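Learning loops with pen and paper

Since June I am studying programming in the evenings, with a course book that I borrowed from the library in Sullville.
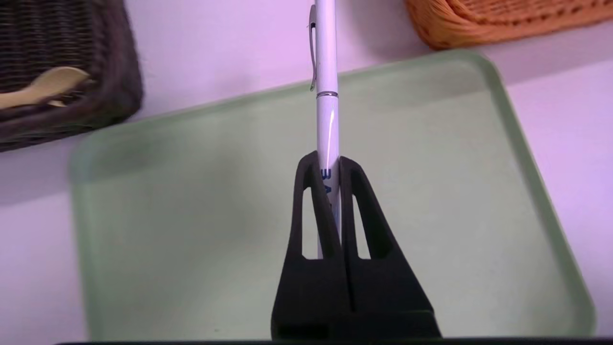 The first chapters were easy for me. Variables, printing a text, reading a number from the keyboard – all this I could do in four evenings. Then came the loops, and I became slow. My program had to add the numbers from 1 to 100, and it gave me a wrong result every time. I changed small things without thinking and ran it again.

On Saturday I closed the laptop and wrote the loop by hand in my notebook. I made a table with one column for the counter and one for the sum, and I filled in the first three rows. Then I did the same for the last row, and I saw that my loop stopped at 99. I had written "less than" where I needed "less than or equal to".

Now I make such a table before I type anything. The exercise I am doing at the moment is a small price list for a shop, which I named Anano. It has roughly 50 lines of code and it does not sort correctly yet. My study group in Jakau is already at the chapter about classes, so I have to hurry a little.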